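Amelside Neighborhood Safety Partnership
Minutes of the June meeting

Last updated: June

Present: the chair, the vice chair, the minute taker, two officers from the Amelside precinct, one representative each from the tenants' association, the high school, the Pitkänen Street merchants and the youth outreach team. Apologies were received from the county probation office.

The meeting opened at 6:40 p.m. in the upstairs room of the Amelside library.

1. Minutes of the last meeting

Approved with one correction. Under item 4, "Petirano Court" should read "Petirano Avenue." The streetlight request had been sent to the city with the wrong address and has been sent again.

2. Precinct report

The senior officer reported nine burglaries in the partnership area since the last meeting. Most were at garages and sheds behind Petirano Avenue, entered through side doors at night. Bicycles, power tools and a generator were taken. Two arrests have been made and both cases are with the prosecutor. The officers could not discuss them further.

The tenants' association asked whether the garage burglaries were tied to the catalytic converter thefts over the winter. The officer said there was no evidence of that at present.

Car break-ins are down. Fights outside the bus station are up, mainly between 3 and 5 p.m. on school days. The high school has moved two staff members to the station side of the building at dismissal. The officers will have a patrol car there when one is free, but cannot promise it every day.

The merchants' representative said that calls about shoplifting on Pitkänen Street often get no visit, and that some stores have stopped reporting. The officer asked that every theft be reported, including small ones, either by phone or on the online form. Patrol hours are set from reports. The representative said the form times out before it can be finished. The precinct will look into this.

Action: precinct to check the online form and report back.

3. Witness and victim support

The outreach team presented the proposal circulated before the meeting. People who give statements in assault cases often hear nothing for months and then get a court date with short notice. The proposal is for one named contact, by phone, from the first statement to the end of the case.

There was a long discussion about confidentiality. The tenants' association felt residents would not use a service run from the precinct building. The outreach team offered its own office on the second floor of the Tralurine Building, which has a separate entrance on the alley. The officers had no objection, provided case files stay at the precinct.

Agreed: to run the service on a trial basis through the end of the year. The outreach team will write a one-page handout, in English and Spanish, for officers to give to witnesses.

Action: outreach team to bring a draft handout to the next meeting.

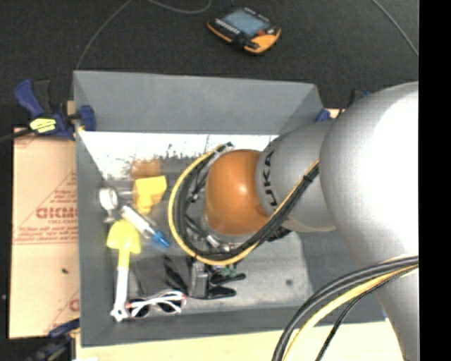
4. Property marking evening

The merchants' association will host a property marking evening in the Tralurine Building lobby. The partnership has 40 marking kits left from last year. Residents may bring bicycles, tools and small electronics. One kit per household until the final hour, when any left over can be handed out freely.

The school asked for 20 kits to be set aside for students who ride to school. After discussion this was agreed, on the condition that unused kits come back by the end of the semester. That leaves 20 for the evening. The chair will ask the city whether more can be bought from the prevention budget.

It was noted that serial numbers should also be written down and kept at home. Several recovered bicycles are still at the precinct with no owner found.

Action: chair to write to the city about kits. Merchants' association to confirm the lobby booking.

5. Cameras on Pitkänen Street

The merchants asked for the partnership's support in applying for two cameras, one at each end of the shopping block. The tenants' association opposed this. Its representative said residents had not been asked and that the application does not say how long recordings are kept or who can view them.

A vote was put off. The merchants will add a section on storage and access, and the tenants' association will put the question to its members.

6. Other business

The alley gate behind the library does not latch. Reported to the city again.

The youth basketball nights need a second adult on the door. Anyone able to help should contact the outreach team.

The chair reminded members that items for the agenda must arrive a week before the meeting.

7. Next meeting

Same room, 6:40 p.m. Date to be confirmed with the library.

The meeting closed at 8:15 p.m.

2 comments
9 shares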